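Filed under: Hardware / Grippers & Teleop

Re: Kaditz handheld pair, anyone bought it?

Desmond Nakamura wrote on 2026-05-02:
> We're looking at the Kaditz kit for the Coltlow work. Quote is 1813 for the
> pair incl. marker cubes. Is it worth it over the Randa ones? Mostly desk
> tasks, cables, plugs, that kind of thing. How long to get going?

Desmond, quick answers, between meetings.

Have had a pair on loan, 2 weeks now. Short version: yes, if you're doing desk stuff. Cable tidying is what we've mostly run, both hands, loose cord and a power strip on a long desk. Marker cube sits right on the body of each gripper, two patterns facing you at any time from above, so tracking holds up better than I expcted. Green light on top is easy to spot while you work.

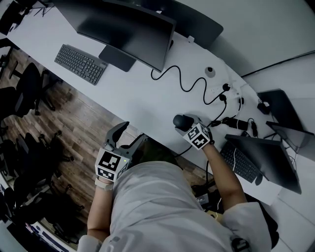 1. Setup. 90 minutes out of the box, most of that calibration. Second time much faster. Manual is bad, skip to the back.

2. Cable. Ours trails off the desk edge and catches. Tape it down or clip it to your sleeve. Asked Kaditz about a longer one, no reply yet.

3. Weight. Fine for an hour. After that wrists complain. Take breaks, swap people.

4. Fingers. Curved ones are good on plugs, so-so on thin cord. Schumacher sells flat replacements, haven't tried. Not cheap.

5. Randa. Used those last October. Lighter, but lost tracking whenver I turned my wrist over. Sent back.

Logged 600 runs so far, one cube came loose, superglue. Would ask for a spare in the quote.

Can send my calibration notes if you want them, they're a mess tho.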